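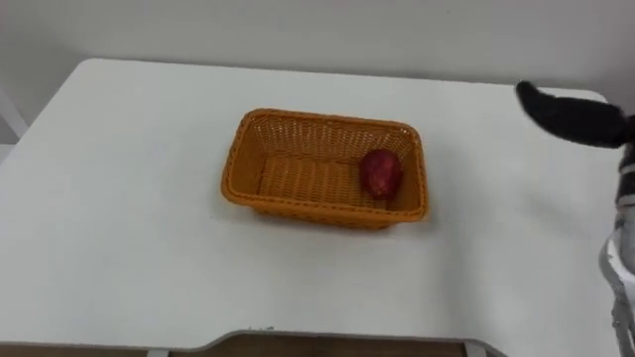 Orange woven basket on the white table, Clalldale meeting room.

Minutes of the Catering Group, January 5, 2024

3. Fruit baskets
The group agreed that one woven basket be kept on each meeting room table. Bennani quoted 478 for 30 baskets — delivery included. The quotation was accepted.

4. Deliveries
Flodska to continue supplying fruit until May. Almost 300 pieces were ordered last month. Invoice 3701 approved.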